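**Ticket:** Replacement gripper fingers, Cormier cell
**Opened by:** Rajkumari Shakya
**Status:** waiting on quote

- Request: two sets of covered fingers, budget line 2,700. Lullard lists one set at 1,809, so two sets do not fit.
- L. Sandhu asked whether bare fingers at 200 a pair would do. Not for basket work – the wicker is in the test plan through March.
- Totura offers covers only, 200 per pair. Fit on our fingers not confirmed.
- Current covered fingers at the basket, orange ribbed item inside:
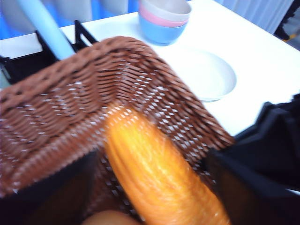
- Next: T. Manole to get Totura's cover dimensions in writing. Hold the Lullard order until then.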